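Tool bench reopens at Zernumon with a new top and blue trays

I've been banging on about the state of the old bench since June, so I'm very happy to report that the sorting corner at the Zernumon workshop is open again – and it looks like somewhere you might want to spend an evening!

If you never saw the old one, it was a painted board with a dip in the middle, and every small screw you put down on it rolled straight into the dip and then on to the floor. I lost a good few that way. The new surface is dark grey with a marbled pattern all over it, thin pale veins with streaks of rusty orange here and there, and I'm told it came from Stevetti as an end-of-line piece. I was a bit doubtful when I heard "marbled" (it sounded like somebody's bathroom) but I've come round to it completely.

The other change is the blue plastic. Loose tools used to live in biscuit tins, and you had to tip out the whole lot to find one screwdriver. Now there are trays and bins, all open at the top, and you can look in and see what's there.
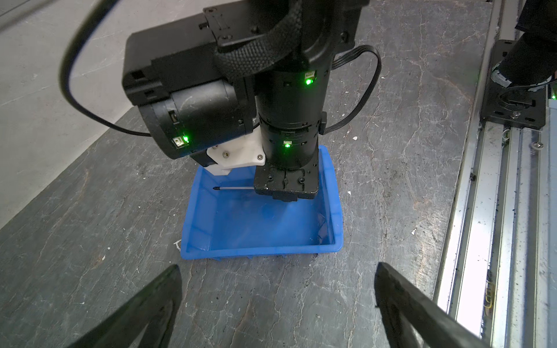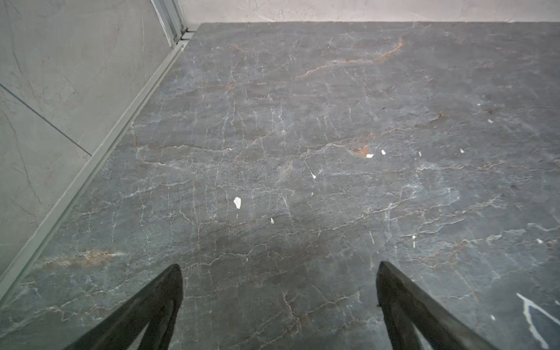
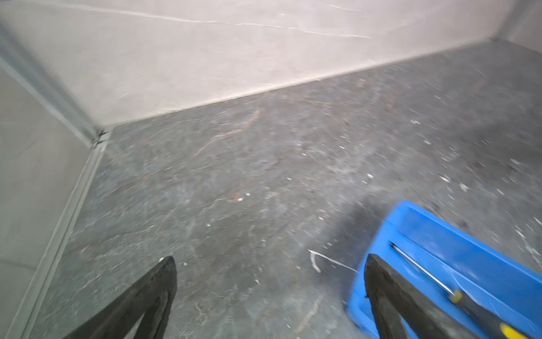
We bought 36 of them from Říha, in 3 sizes, and 13 are already spoken for by the bike repair evening, who got their names down before I'd even had my coat off. The rest are for anyone to use. Please put tools back in the tray they came out of, and please don't take the trays home, however handy they'd be for your seedlings.

A word on the top itself. The pattern is lovely but it's terrible for hiding bits. White specks, swarf, the odd tiny washer – they all vanish into those pale veins, so give it a wipe with the soft brush when you finish. No scouring pads, and nothing hot straight on the surface until we've got the mats from Vosska, which should be with us before the next open evening.

The whole job came to just under 2000 pounds, paid for out of the spring sale and the tea money. We still need labels, a decent lamp for the left-hand end and a home for the biscuit tins. If you'd like a tin, they're stacked by the back door and you can help yourself. Doors open at 6 pm as usual, and the kettle goes on shortly after.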